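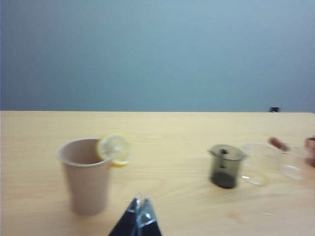 Genowefa Wilczyńska wrote to ask whether the Rotalwood hardwax oil really can be put on by somebody who has never finished a piece of furniture in her life, and whether her kitchen will smell like a garage for a month. Yes to the first, and no to the second (give it a few days with the window cracked). I've had so many letters like hers that I've rewritten this whole page, so if you read the old one, start over.

Rotalwood Hardwax Oil, Clear Matte
Item no. 991
Sold by the can, two sizes

I've been selling this oil since before we had a proper website, and it's still the one I use at home. It's a blend of plant oils and hard waxes that soaks into bare wood and leaves a thin skin on top. You get a low sheen that feels like wood when you run your hand over it. If you want a glassy bar-top shine, go look at the Lemach varnish instead, you'll be much happier!

What I like it for: dining tables, desks, shelves, stair treads, the tops of dressers. What I don't like it for: anything that lives outdoors, and cutting boards. I know people do use it on boards. I'd still rather sell you the plain board oil, and it costs less anyway.

Clear or natural?

This trips up nearly everybody. Clear brings out the color the way a damp cloth does, so pale woods go a bit warmer and walnut goes quite a lot darker. Natural has a touch of white pigment in it and keeps maple, ash and birch looking close to raw. On oak I like clear. On pine I go back and forth, and my own hallway bench has been both. Wipe a wet rag over a sanded corner and look at it while it's damp - if you like that color, buy clear.

How I put it on

Sand to 120, then 150, and stop there. Going finer closes up the surface and the oil just sits around on top looking greasy. Vacuum well, then go over it with a barely damp cloth and let it dry.

Stir the can from the bottom with something flat. Don't shake it. The matting agent settles, and if you skip the stirring your first coat comes out shinier than your last.

Put on much less than you think you need. I pour out a puddle the size of a cookie, work it across the grain with a white pad, then finish along the grain and wipe off whatever hasn't gone in. Overnight to dry, then a second coat even thinner than the first. Two coats is plenty for a table. Edmund Krawczyk put four on his, told me so very proudly, and then had to scrub back a sticky patch at the end where he eats breakfast.

Light use the next day is fine. Keep wet things and tablecloths off it for two weeks, please, and I do mean the tablecloths. They trap the air and you'll get a dull rectangle.

Rags!! Oily rags can heat up by themselves and catch fire. Spread them flat outside to dry or drop them in a metal bucket of water. Don't ball them up in the trash, not even for an hour.

Spills and rings

Coffee, wine, juice, all fine on a cured surface if you wipe them up the same evening. Lemon and vinegar want a quicker wipe. A hot pan will leave a mark, so use a trivet. When you do get a ring, rub it lightly with a fine pad and a few drops of oil, feather it out, wipe dry. You don't have to redo the whole top, and for me that's the best thing about oil over varnish.

For weekly cleaning use the Voretti wood soap, one capful to a bucket, wrung out well. Please no spray cleaners with ammonia in them.

Sizes and coverage

The small can does about 33 square feet with both coats, which is a good-sized dining table with some left for touch-ups. The large one is for floors, or for people who get carried away. Once opened, press the lid down hard and store it somewhere that doesn't freeze. If a skin forms on top, lift it off and strain the rest through an old stocking.

Goes well with

White applicator pads, pack of 4
Voretti wood soap
Farouk sanding block, the cork one

A few notes from customers

Kohei Yoshida: Used natural on a birch desk. Second coat took almost no oil at all, I thought I'd done something wrong but it looks great.

Zbigniew Czerwiński: Good product, lid is a pain. Bring a wide screwdriver.

Fouad Naciri: Would buy a tiny sample can if you had one.

Fouad, I've asked! Sample cans should be in by September.

Page updated 23 February 2025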